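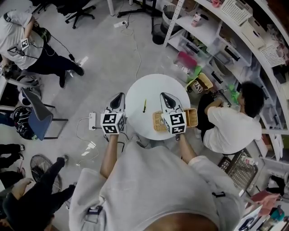
Basket weaving

Basket weaving is the craft of making containers, mats and other useful things by crossing pliable plant materials over and under one another. It is one of the oldest crafts people have, though its exact age is hard to pin down, as plant fibers rot away so easily and the earliest baskets are often known only from the marks they left in clay.

Materials

Almost anything that bends without snapping has been tried at one time or another. Willow, rattan, reed, bamboo, palm leaf, pine needles and split oak are all in wide use, and most weavers grow fond of whatever happens to grow near home. Stiff materials are usually soaked before work begins – willow with the bark left on can need several days, while thin reed may be ready in 30 minutes or less.

Techniques

Four broad families are generally recognized. Coiled baskets are sewn in a spiral around a core of grass or rushes. Plaited baskets use flat strips of equal width, much like a woven mat folded upward at the sides. Twined baskets have two or more soft strands twisted around each upright. Wicker, probably the kind most people picture when they hear the word basket, passes a flexible weaver in and out of stiffer stakes, and it suits small rectangular trays and bread baskets as happily as it does garden chairs.

A rectangular base is often begun in a clamp that holds the sticks upright, and keeping its corners square takes a good deal of patience. The weaver Sandamali Gamage, who taught in Distivville for over 20 years, had beginners make a round base first and come to the square one when they felt ready.

Care

Wicker likes a little moisture in the air and does poorly beside a heater. Dust can be lifted with a soft brush, and a light wipe with a damp cloth now and then does no harm, so long as the basket is left to dry fully before it goes back on the shelf.

See also: Caning, Rush seating, Mat making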